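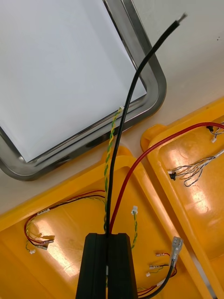 Cabo preto com a ponta cortada, fios prateados abertos em leque.

Emendar um cabo desfiado sem comprar outro

Atualizado em September 25, 2021

Já respondi isto umas tantas vezes nos comentários, vai aqui de uma vez. Cabo de sinal, cabo de áudio, cabo de fonte de baixa tensão. Para tomada da parede (220/230 V) não usem emenda, troquem o cabo inteiro. Sério.

O que vão precisar

Alicate de corte
Decapador, ou estilete com mão leve
Ferro de solda, 30 W chega
Estanho fino com fluxo
Manga termorretrátil em dois diâmetros
Multímetro com teste de continuidade
Fita de papel para segurar tudo na mesa

O meu ferro é um Watik velhinho, ainda aquece bem. A manga compro na Barrientos em saquinho sortido, 200 pedaços, dura uma eternidade. Qualquer marca serve.

Antes de tudo

Tirar da corrente. Tirar mesmo, não é só desligar no botão. Se a fonte tem condensador grande, esperar uns minutos.

Depois cortar a ponta estragada. Toda. Muita gente tenta aproveitar aqueles fios abertos, torce com os dedos e manda solda por cima. Fica péssimo. Os fiozinhos já estão dobrados, alguns escuros de oxidação, a solda não pega. Cortar dois ou três centímetros para trás, até o cobre aparecer limpo. Se continua escuro, cortar mais um pouco.

Decapar

Capa de fora: 3 cm. Rodar o estilete de leve em volta, dobrar o cabo, a capa abre sozinha. Não apertar até o fundo, corta a malha e aí é começar de novo.

Se tem malha (fios prateados ou cor de cobre em volta de tudo), juntar para um lado e torcer. Vira um fio só. Esse normalmente é o terra.

Fios de dentro: 8 mm cada, mais não precisa. Cortar em comprimentos diferentes, um mais curto e outro mais comprido, e fazer o contrário no outro lado do cabo. Assim as emendas não ficam lado a lado e o cabo não fica com aquele caroço no meio.

A manga ANTES da solda

Esqueço sempre. Enfiar a manga grande no cabo, enfiar as pequenas nos fios, empurrar tudo para bem longe do calor. Só depois soldar. Se a manga estiver perto demais encolhe ali mesmo e não sai nunca mais.

Soldar

1. Estanhar cada ponta separada. Ferro encostado no fio, estanho encostado no fio do outro lado. Esperar o fio puxar o estanho.
2. Conferir as cores. Vermelho com vermelho etc. Cabo barato às vezes troca as cores de um lado para o outro, nesse caso medir com o multímetro.
3. Encostar as duas pontas em paralelo, não de topo.
4. Ferro por cima, dois segundos, tirar. Não mexer até endurecer.
5. Repetir nos outros. A malha por último, leva mais calor.

Solda boa fica lisa e meio brilhante. Se ficou granulada e cinzenta, passar o ferro outra vez com um pouquinho de estanho novo. Se ficou uma bola, tem estanho a mais, limpar com malha dessoldadora.

Testar

Continuidade de ponta a ponta, fio por fio. Depois entre fios vizinhos, e aí NÃO pode apitar. Se apitar tem um fiozinho da malha encostando em algum lado. Quase sempre é isso. Procurar com boa luz.

Abanar o cabo enquanto mede tambem ajuda. Apito a falhar = solda fria.

Fechar

Mangas pequenas no lugar, soprador ou isqueiro (com o isqueiro é passar rápido, sem parar). Depois a malha por cima, depois a manga grande cobrindo 1 cm de capa boa para cada lado. Se o cabo vai apanhar puxão, usar manga com cola por dentro.

Se a emenda fica dentro de uma caixa, deixar folga. Um nó simples ou uma abraçadeira do lado de dentro e o puxão não chega na solda. Coisa que custa nada e salva o conserto todo.

Erros que vejo muito

Fita isolante em vez de manga. Descola no verão, fica tudo melado.
Ferro frio. Se demora mais de cinco segundos está frio ou a ponta está suja.
Torcer sem soldar. Funciona uma semana.
Emendar cabo de dados comprido. USB até dá, mas curto e bem feito, e mesmo assim pode perder velocidade.

Compensa?

Depende. O cabo original da minha fonte Traltlow só vinha com a fonte junta, 687 pesos mais envio. Estanho e manga, quase nada. Para cabo comum de loja talvez nao valha o trabalho, a Trarner tem uns razoáveis e baratos.

Dúvidas nos comentários, vou respondendo conforme dá. A parte de refazer o conector em vez de emendar fica para outra página, tenho metade escrita desde junho.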